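Stop Scoring Your Simulator on Looks

Filed under: tooling, perception, policy training
15 October 2021

Every few weeks somebody on a robotics team asks for a prettier simulator. The renders look flat, the shadows are wrong, the camera has no noise. The request usually gets approved, because it is easy to show progress on. You put the old picture next to the new one and everybody can see which is better.

I think most of that effort goes to the wrong place. I have spent a large part of this year on the simulation side of a grasping project, and the bugs that cost us real time had very little to do with how realistic the pictures were. They were in plain parts of the software: camera placement, how a texture gets assigned, what the policy sees when it is right up against something, what the logger keeps and what it throws away. I would like to see more teams spend their hours there.

Some background on our setup. We train a policy in Nallow, our in-house simulator, which is a thin layer over a physics engine and a renderer. The policy gets images from a camera on the wrist and outputs small changes in hand position, plus open or close. Randomization is handled by a separate tool called Vinden, which picks textures, lights and colors for each episode. Nobody on the team would call either one finished.

In May we had a policy that did well in the usual evaluation and then did badly on a second set that should have been no harder. We ran 494 episodes of the second set and 158 failed. The first guess in the meeting was lighting. The second guess was that the renderer was too clean and the policy had overfit to it. Both guesses lead to the same place, which is a month of work on the renderer.

Lamduan Rungrueang, who owns our evaluation tooling, asked for something else. She wanted the wrist image saved at every control step for every failed episode, at the same resolution the policy gets, with no cropping and no resizing. We had been saving a nice third-person view for videos and a shrunken wrist view every tenth step. Neither one told us what the policy was working from at the moment it went wrong.

It took her two days to change the logger and rerun. After that we looked at pictures for an afternoon.

What we found was mostly images where the hand had come in very close to something large, and the policy had almost nothing left to go on. A textured surface takes up most of the view and its outline runs out past the top and the left. The fingers are open with nothing between them but more of the same speckled orange and brown. One clean edge against the gray backdrop and a dark surface low on the right are about all the geometry there is. I could not have told you the distance to that surface from one such image, and I know how the simulator is built.
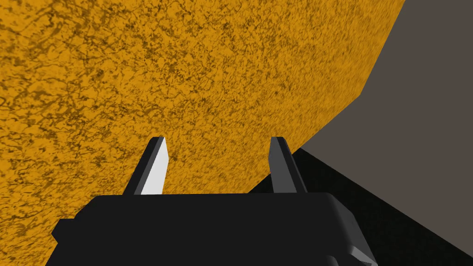 What the policy could not know

A view like that is a fair input. A real wrist camera gets views just as poor whenever the hand is near a big object. Better shadows would help a little, since a contact shadow is a decent distance cue. But the main problem was that our policy took one image at a time. A few steps earlier the outline may well have been in view, and the policy had no way to remember it. We were asking it to make a depth decision from a patch of blotches.

The texture made it worse. Vinden was scaling textures by object size, so a large object got large blotches. That sounds harmless. It means that a big surface far away and a small surface close up can look nearly the same, and it means the pattern tells you nothing dependable about distance. Real materials do not work that way. Cork has the same grain on a coaster as it does on a wall.

So the fix was two changes, neither of them glamorous. We gave the policy a short history of 5 images plus the hand position at each one, and we tied texture scale to world units. The rerun of the second set had 13 failures. We did not touch the renderer.

I don't want to claim too much from one project. With two changes made together I can't say how much each one did, and I was overruled when I asked for the compute to separate them. It is also true that some tasks really do depend on good rendering. If you work with glass or polished metal, you need the reflections right and I have no argument with you.

The case for realism

The best argument on the other side came from a colleague who moved over from our Klinhom project, where they do bin picking. His view is that a realistic renderer protects you from mistakes you haven't thought of. If the picture is right, then the texture scale is right too, and the bug we had would never have come up.

There is something to that. A more careful asset pipeline would have set the scale properly. But I would call that a point in favor of correct units, and you can have correct units in a very plain simulator. You can also have a beautiful simulator with wrong ones. A stretched texture on a well-lit surface is still stretched, and good lighting makes people less likely to check.

Plain renders have a practical benefit as well. With a flat gray background and a few surfaces, I can look at an image and name everything in it. When the policy does something odd, the list of possible causes is short. Once the background is full of furniture and window light, that list gets long, and people start explaining failures by whatever catches their eye.

What I would ask for instead

If you have a month to spend on simulation, I would spend the first week on the logger. Save what the policy sees, exactly as it sees it, and make it easy to step through a failed episode one image at a time. We now do this in Asent, our replay viewer, and it shows the image, the hand position and the chosen action side by side. It is slow and the interface is ugly. People use it every day.

I would spend the second week on units and frames. Check the camera pose against the real mount. Check texture scale. Check that the image and the hand position you log together were taken at the same time, which in our case they were not until June.

After that, look at your failures before deciding on the rest. You may find that you need the better renderer after all, and then you will at least be able to say which failures it is supposed to fix.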